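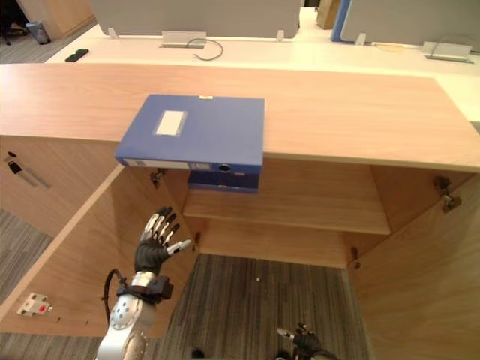
Zokura opens its office filing recordings to other teams

I've been asked to keep this short and I'm going to fail, so bear with me. My name is Maeve Dolan, I look after the recording work at Zokura, and from this January anyone building a learning system for two-handed robots can ask us for our office filing set. It holds 1002 recordings of a humanoid handling lever arch files in and around an ordinary office cupboard, and we call it Rornel (Liv Nyberg picked the name and won't say where she found it).

We started with filing for a rather dull reason: every office we visited had files in it. They're big, they're stiff, they hide whatever is behind them, and you really do want both hands for a thick one. A person does it while chatting on the phone. Getting a robot to learn it takes examples, lots of them, and somebody has to sit down and make each one.

In our case that's mostly Erick Koech and Annelore Oltmanns, who steer the arms and hands themselves while the robot records what its head camera sees and what each joint is doing. Annelore did about 400 of the recordings, quite a few of them on a Sunday when the office was quiet!

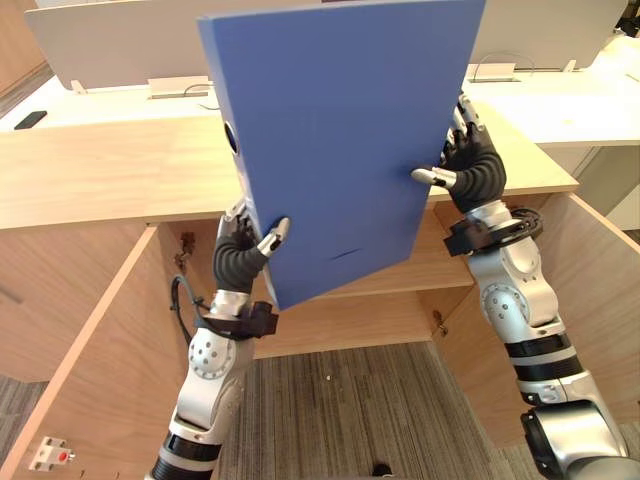
BRURKOW, January – Zokura today made its Rornel recordings available to universities and small companies, along with the written notes that go with every one of them. Access is free for teaching and research. Firms that want to use the set in a product should talk to us first, and we'll try to be quick about it.

I'm especially pleased that we kept the untidy attempts. If a file got dropped, or a grip slipped and the operator had to have another go, it's in there and marked as such. Sérgio Rocha, who trains the models on our side, was very firm on this point.

"I don't want only the lovely ones," Sérgio told me. "If the system has never seen a file start to slide, how is it meant to know what to do about it?"

We also changed the starting positions as we went along. A file might begin on top of the cupboard or on the shelf inside, lying flat or standing up, and the operators were free to choose their own way of picking it up. Erick likes to sort out his left hand first. Annelore doesn't, and you can tell their recordings apart once you've watched a few.

Our friends at Kimaro have had an early copy and sent back a long list of spelling mistakes in the notes, now fixed, thank you. The next batch will cover desk drawers, and we've already begun setting it up.

To ask for access, or to come and have a go at steering, write to Maeve Dolan at the Zokura office in Brurkow. Mornings are best.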